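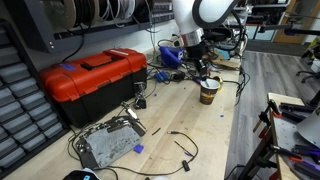

Workbench with toolbox, soldering station and paper cup.

Breath Counting Sessions: Frequently Asked Questions

How long is a session?
The Gimaro timer offers lengths from 5 minutes up. Start with the shortest and keep it for the first week.

What do I count?
Count each out-breath from one to ten, then return to one. If you lose the number, return to one.

Do I need to sit on the floor?
No. A chair is fine. Keep both feet flat and your back clear of the backrest.

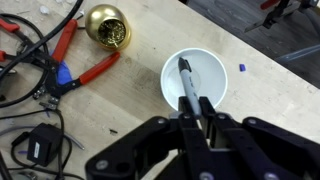 The same applies to group sessions led by Zanele Ngcobo. Mats are supplied, but chairs may be used throughout.

Can I keep my eyes open?
Yes. Lower your gaze and rest it on one fixed point.

Is my session log stored?
The log holds 2,000 entries. After that, the oldest entry is deleted first. Export it from the Settings page to keep a full record.

Can I change the closing bell?
Yes. Select Bell, then Tone. The change applies from the next session.

When do group sessions resume?
In October. Registration is by email only.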